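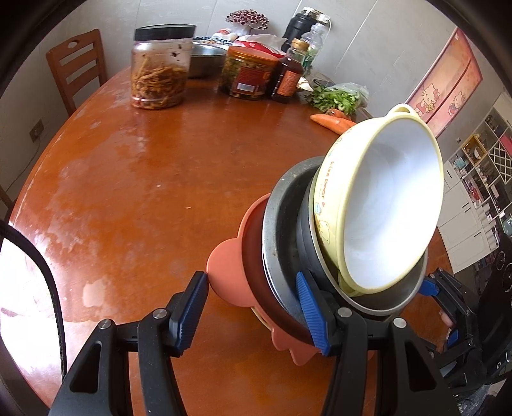 SKALTBRIDGE – The Ploda kitchen swap returns to Grason Hall in September, doors at 10 a.m., with more bowls than any town this size can defend owning.

Last year neighbors traded 1,786 pieces of kitchenware. Around 172 were fondue forks, and most appear to have gone home with the people who brought them.

"Bring what you don't use and try to leave with less," said organizer Ankica Milošević, who left with a second waffle iron.

Entry is free. Limit 20 items per household. Chipped plates – no. Lids without pots go on table 14.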